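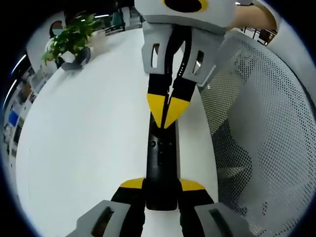 JIDWOOD, March

The card reader at Polyxeni Kontogiannis's bakery has a strip of tape over the contactless symbol. She put it there in the winter, when the monthly fee on her terminal went up for the second time in a year, and she has been asking customers to pay by bank transfer ever since.

They scan a code by the till, their banking app opens with the amount filled in, and the money reaches her account before the bread is in the bag. Anda, the payments firm behind the code, charges her a flat £200 a year. Her card fees for the previous year came to £1,712.

"I'm not against cards," she says. "I was against the bill."

Anda has signed up 435 small shops in the county. Colton Kennedy, who runs its merchant team, says most of them take fewer than 30 payments a day and were paying for a service built for supermarkets.

Customers have been slower to come round. A card payment can be disputed through the bank that issued it, and a transfer usually can't. Marcela Paulík, a debt adviser in nearby Pelletier, tells people to use the codes for bread and coffee and keep the card for anything they might want to send back. 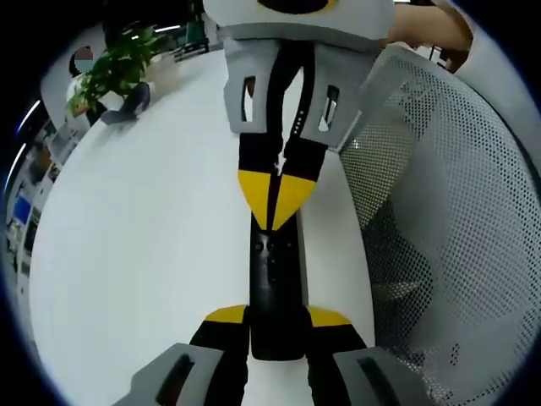
Waiting for the signal

Harpreet MacLeod tried the system at his bicycle shop and dropped it after a month. His customers had to stand out in the yard to get a phone connection, and one repair bill of £531 was paid twice. The refund took four days.

He has gone back to his old terminal and says he will look again when the mast on Gurkel Hill is working.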